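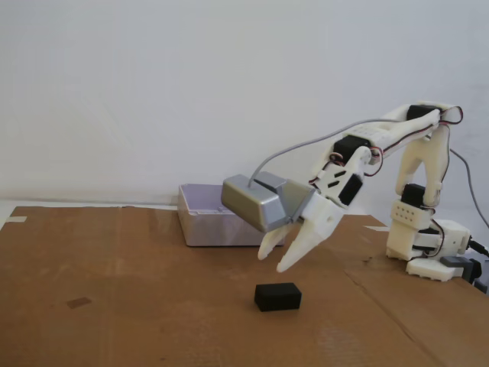
Clumgate Laboratory for Small Manipulators, Bench Robotics Section

4. Operating Rules for Shared Bench Arms

4.1 Scope

The rules in this section apply to tabletop arms with printed links and hobby-class servos that are used by more than one operator. Arms of this type fall between two bodies of guidance. Documents written for industrial cells assume fences, interlocks and a trained integrator, while the notes that come with low-cost kits seldom go beyond assembly. The rules were drafted by Rengifo and Paquette and revised after a trial period in which 181 sessions were logged on the Antwi bench. A session is one operator, one task and one uninterrupted period with the servos powered.

4.2 Work surface

The tabletop under the arm is covered with a single sheet of corrugated cardboard, as in Figure 1. The sheet protects the fingertips when a descent is commanded too low and reduces sliding of the part during the approach. Scuffs and stains are accepted. A sheet is replaced when a crease lifts enough to tilt a part at rest, or when the surface layer has torn inside the reach of the gripper. Tape is allowed at the borders of the sheet only. Marks made on the sheet to record start positions must be dated in the session log, or they are treated as void by the next operator.

Figure 1. Bench arm with the gripper open above a black rectangular block. An open plastic container stands behind the block on the same cardboard sheet.

4.3 Objects in the workspace

Only the part to be handled and its receiving container may lie within reach of the arm. Tools, spare fingers and phones are kept off the sheet. The container must be open and low enough for the gripper to clear its rim at the travel height set for the task. Where a task calls for a dark part, the operator checks that it can be told apart from stains on the cardboard in the camera view before the first trial. This check was added after Huamán traced a group of failed grasps to a stain that the Zelter detector had labeled as a part.

4.4 Wiring

Servo leads may run along the outside of the links. Each loop must have enough slack for the full range of its joint and must not be able to pass between the fingers. Before power is applied, the operator moves every joint by hand through its range and watches the leads at the elbow, where most wear was found. Connectors at the base are pushed home and left unstrained. A lead with visible damage to its jacket takes the arm out of service.

4.5 Speed and stopping

Joint speed is limited to 40 percent of the rated value during teaching and 50 percent during unattended replay. The power switch is placed within reach of the seated operator and outside the reach of the arm. A software stop does not meet this rule. After any stop, the arm is supported by hand before torque is released.

4.6 Records

The log entry for a session gives the operator, the task, the sheet number, the joint limits in force and every stop. Guzmán and Espinoza reviewed the 2,189 grasp attempts recorded in the trial period and could assign a cause to almost all of the stops from the log alone. The remaining entries lacked the joint limits, and that field is now mandatory in the Skarnero logging form. Entries are closed on the day of the session and corrected afterward only by a dated note.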